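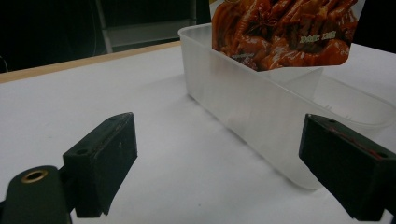
A frosted plastic container on a white tabletop.

Home | Household | Kitchen | Workshop | Devices | Contact

Keeping a Smartwatch Secure at Home and in the Workshop

Nallbridge Household Advice Service issues the following guidance to residents who wear a smartwatch while cooking, cleaning or carrying out repairs. It was revised in June by Nimal Munasinghe.

Passcodes

Set a passcode on the watch itself. A code on the paired phone does not protect the watch once it has been taken off. Six digits are preferable to four where the model allows it. Birthdays and house numbers should be avoided.

Wrist detection should remain switched on. With this setting active, the watch locks when it leaves the wrist, and payment cards stored on it cannot be used until the code is entered again.

Removing the watch for messy work

Take the watch off before kneading dough, handling solvents or using a lathe or bench drill. Choose one fixed place for it, away from the sink and out of sight of the front window. A watch left on a worktop near an open back door is easily taken.

Do not leave the watch on its charger in a shared workshop. At the Wastuvton repair room, which is open on Thursday evenings, members are asked to use locker 42 for phones and watches.

Records

Write down the serial number and keep it with the receipt. The number is normally found in the settings menu or on the back of the case. Keep 2 copies, one of them on paper. Insurers may ask for both the number and proof of purchase.

Selling or passing on

Before a watch changes hands, unpair it from the phone and confirm that it has been removed from the owner's account. Erasing the watch alone may leave it tied to the previous owner. Buyers of used watches should ask to see the set-up screen before paying.

Straps and cleaning

Switch the watch off before cleaning. Wipe the case with a soft, slightly damp cloth and dry the strap fully before refitting it. Check the strap pins at the same time. A worn pin is a common cause of loss.

Enquiries about this page should be addressed to Maxence Bouvier, quoting leaflet 429.

Contact us | © Nallbridge Household Advice Service | Back to top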